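Lettings & Property Management

May 2022
By Evie Stockdale

Lovisa Sundqvist manages the rental side of Lostlow, a block of flats let under a single landlord. She took over the post after several years in building services, and the background shows in how she talks about tenancies. Asked what a letting agent should get right first, she goes straight to the inventory.

"A check-in report is a record of condition on one date," she says. "If it is vague, the deposit deduction at the other end is vague too, and it will not stand up."

Under her procedure each flat is inspected empty, after cleaning and before keys are released. Meter readings are taken at the same visit, along with the serial number of the boiler or heat interface unit. The tenant has a fixed period to return comments, which are added to the report as an appendix. The original text is never altered.

"People want to edit the report so that it looks tidy. I would prefer an untidy one with both versions in it."

The flats are let part furnished. Sundqvist keeps the kitchen list short: hob, oven, fridge freezer, extractor, blinds. Crockery and small items were dropped from the schedule when she arrived. Replacing a missing bowl or pan cost less than the time spent recording it at every change of tenancy.
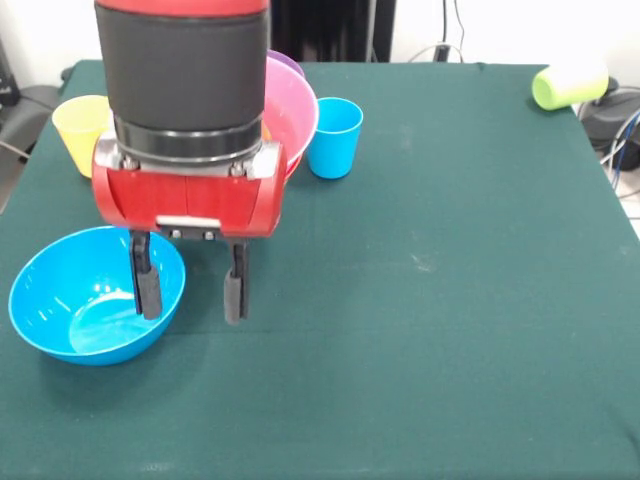
A blue plastic bowl on a dark green cloth.

Heating takes up more of her week than any other subject. Lostlow has a communal system, with a plate heat exchanger and a meter in each flat. Tenants pay for the heat they use plus a standing charge, and the two are shown on separate lines of the bill.

"The standing charge is where the complaints come from," she says. "It covers plant maintenance and losses in the pipework. A tenant who is away for a month still pays it, and the agreement has to say so in plain words on the first page."

She has asked the contractor, Grunder, to lower the flow temperature in the risers during the summer. The limit is hot water delivery on the upper floors, which has to be checked flat by flat. A trial on 2 of the risers is under way. Sundqvist will not give a figure for the saving until a full set of readings is in.

Repairs are logged in three bands. Loss of heating, loss of water and anything electrical with a risk of shock go in the first, with a response the same day. Leaks that can be isolated go in the second. The third takes in doors, seals, handles and decoration, and has a target of 16 working days. Barış Kahraman, who runs the repairs desk, would like it shorter.

"Most of the third band is door closers," Kahraman says. "The job takes minutes. The wait is for the part, and we could hold stock – we just don't have a dry store to put it in."

A cupboard on the ground floor is being looked at for the purpose. It currently holds the old entry panel, which the supplier was due to collect.

On rent, Sundqvist is brief. Increases are reviewed once a year, notice is given in writing, and the calculation is attached. She does not offer a discount for longer terms, though a tenant may ask for a break clause and will normally get one. References are taken from the current landlord and the employer. Pets are considered on application, and the answer depends mainly on the floor covering.

The next piece of work is the fire door survey, which covers flat entrances and the doors to the stairs. Gaps, hinges, seals and closers are measured and entered against each door number. Flats are given written notice of the visit, with a choice of morning or afternoon.

"We need 11 more flats to give us access," she says. "After that the order for the seals can go in."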